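Running a Tabletop Demo on Open Day

By the Wike Robotics Desk
September

Clear the work surface the evening before. At Mirneo we keep each demo to 5 minutes and run 28 slots on Wednesday, so the reset between groups has to be short. Home the arm, open the gripper fully, and check the wrist view on the monitor.

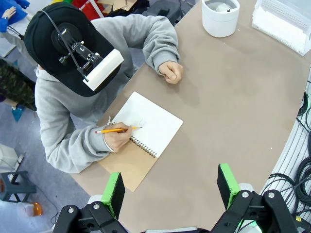 Set the speed limit to 51 percent before the first group enters. Writing tasks go first: one person takes a seat, opens a notebook and writes a line while visitors watch. Log the start time of each run.

If the arm faults, press stop, clear the fault on the Gristitz panel, and home again. Save the logs to the Warkness folder under run number 2277 and up.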